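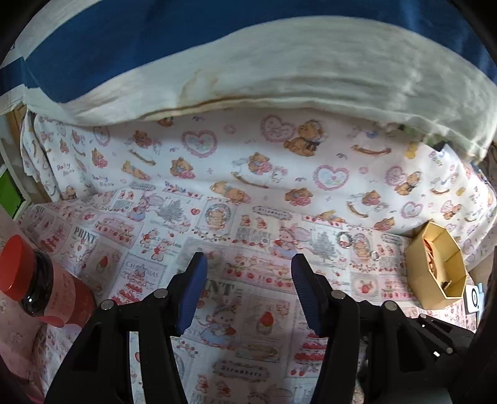
Stored-value account

A stored-value account is a payment account that holds money paid in before it is spent. The holder can use the balance through a card, a phone or an account number, but cannot draw more than the balance allows. It differs from a checking account in that it usually carries no check-writing, no overdraft line and no interest. It differs from a credit account in that the issuer lends nothing to the holder.

Structure

Three parties take part in most programs. The issuer is the bank that holds the funds. The program manager sells the product, sets the fee schedule and answers customer calls. The processor keeps the ledger and approves or declines each transaction. One firm may fill more than one of these roles. In the Lullent program, for example, Clorkness acts as both manager and processor, while the funds are held at a separate bank.

Funds are normally kept in a pooled account. The bank's books show a single balance for the pool, and the processor's ledger shows how much of it belongs to each holder. The two totals are compared at the close of each business day. A difference between them is called a break and must be traced to a specific entry.

Loading and spending

Money enters the account by direct deposit, bank transfer or cash paid at a store. Cash loads may carry a fee charged by the store, which is separate from any fee charged by the program manager.

When the holder makes a purchase, the merchant sends a request for approval and the processor places a hold on the amount. The hold lowers the available balance at once. The ledger balance changes only when the merchant submits the final charge.

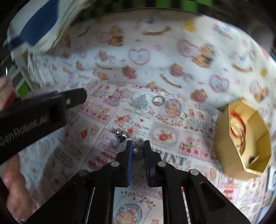

Holds that are never followed by a charge expire after a set period. Under the Lullent terms this is 6 days for most merchants and 28 days for hotels and car rental firms. A final charge may be larger than the hold, as when a tip is added, and can then leave the account with a negative balance. The terms state whether the holder must repay it.

Dormancy

An account with no activity initiated by the holder for a stated period is treated as dormant. Some programs then charge a monthly fee until the balance reaches zero. Balances left unclaimed may have to be turned over to the state under unclaimed property law. The waiting period varies by state.

Classification

Lorenz Lüthi divided stored-value products into closed, restricted and open types, according to where the balance may be spent. The Gunn gift card is closed, as it is accepted only by its issuer. The Onasov transit card is restricted, being accepted by a fixed list of carriers and station shops.

See also

Debit card
Escheat
Payment processor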